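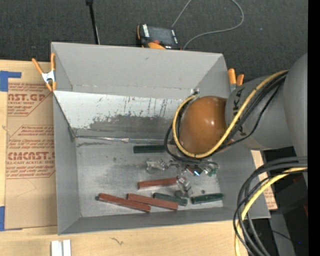

Orkon Stores and Materials Forum
Section: Bins, trays and fixed containers
Topic: Care of the grey bin and the coloured bar blocks

grerton_stores
Sunday, March 12, 2023

Members are invited to comment on the draft guidance for the large grey bin and the bar-shaped blocks kept with it. The present sheet was written in November and deals only with cardboard trays. It does not mention metal surfaces at all, and the Grerton site has asked for a proper entry before the stock list is reissued.

The points on which comments are sought are the worn sloping panel inside the bin, the seam at the foot of the slope, and whether red and green blocks should be held together or apart.

bench_two
I would support a separate entry. The slope is the part that concerns me. It has dark streaks down it, chipped spots and a broad worn patch over the lower half. Our site has always treated worn paint as a matter of appearance, and I see no grounds for changing that. A container is withdrawn when it no longer holds its contents safely. Marks do not meet that test.

materials_desk_24
With respect, I do not agree with the previous post. Chipped coating leaves flakes, and flakes end up on the blocks. Under our local rules any chipped inner surface is entered in the defects book and looked at again within 24 days. I would ask that the same wording be adopted here.

bench_two
The 24-day rule was written for food trays. Applying it to a bin for solid blocks would add work at every site for no clear benefit.

materials_desk_24
The rule does not name food trays. It says "inner surfaces in regular use". I have the sheet in front of me.

grerton_stores
Both readings have been noted. The wording will be referred to the Xavier office, where the original was drafted. In the meantime, please keep to your site practice.

fluvton_returns
May I raise the seam? The narrow silver strip where the slope meets the floor is shiny and wrinkled. At Fluvton we have a similar join in our own bin, and grit collects in every fold. We clean it with a soft brush, drawn along the join from left to right, and then a barely damp cloth. Scrapers are not permitted. The entry should say so plainly.

bench_two
Agreed on scrapers.

quiet_corner
On the question of colours, our practice is to keep red and green in one bin. The dark green ones are harder to pick out against a scuffed grey floor than the reddish-brown ones, and a very dark green block lying near the back is easily missed at the end of the day. I would suggest that whoever empties the bin takes the green blocks out first.

fluvton_returns
We hold them apart and have done so for 2 years. Mixed bins led to short returns, and the shortage was nearly always green. I appreciate that not every site has the shelf space.

quiet_corner
We do not. One bin is what we have — a second would stand in the walkway.

materials_desk_24
Could the entry also cover dark marks on the floor of the bin? A small round spot and a faint smudge may be nothing more than old scuffing, but staff ask me whether they should be reported. I tell them to wipe once and report only what remains.

grerton_stores
That is a sensible form of words and will be included. The revised draft will carry reference 439 and will be placed in this section for comment. Sites wishing to keep separate bins may do so under the heading "local variation". Storage of the blocks on open shelving is covered by sheet 1789 and should be discussed in that topic.

bench_two
Noted. I maintain my objection to the defects book.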